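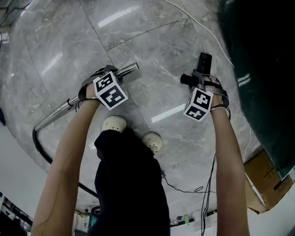 I have been meaning to write about my sourdough starter since February, and every time I sit down to do it I end up baking instead, which I suppose is the better problem to have. She's called Perkeo (my daughter named her, I had no say) and she lives in a jam jar on top of the fridge, next to the good flashlight and the birthday candles.

For the longest time my loaves were flat. Tasty, yes, and gone by supper, but flat as a paving stone, and with that gummy line along the bottom that you get when the dough wasn't ready and you baked it anyway. I blamed the oven. Then I blamed the flour, and I drove all the way out to the Vasconcelos mill for a sack of their whole rye and felt very serious carrying it back to the car. It's wonderful flour! It smells like a barn in the nicest way. The loaves were still flat.

What changed things was feeding Perkeo at night and leaving her be. I used to feed her in the morning and then hover, and by lunch I'd lose patience and mix her in while she was still half asleep. Now I give her 90 grams of rye and the same of water before bed, lid on loosely, and by seven she has climbed up the jar and smells a bit like apples. I mix the dough before I've had coffee, fold it 4 times over the morning whenever I happen to walk past the bowl, and shape it after lunch.

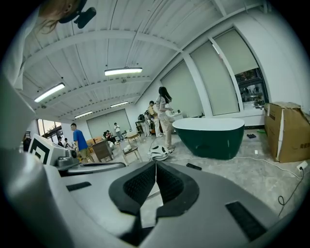 Abenezer Ejigu: Try feeding with less water, your rye will hold its rise longer and you won't have to get up at seven for it. I keep mine stiff as putty and it waits for me until ten.

Well, I did try it stiff, and I have to say he has a point. She rose slower and the bread had more of a tang, which my husband loved and I'm still making up my mind about. Stirring it was a job for a stronger arm than mine, though, so I've settled somewhere in between, a thick paste that just drops off the spoon.

One more thing while I'm at it. I finally bought a kitchen thermometer, and I take the loaf out when the middle reads 94 degrees Celsius (the recipe I follow came from my aunt, and she never did switch to Fahrenheit). After that it has to cool, all the way, and I know how hard that is with butter sitting right there on the counter. Next up is the Jullum loaf, the dark one with caraway that my aunt used to make at Christmas. I have her card for it, but half of it is under a coffee stain, so if any of you know it, please write.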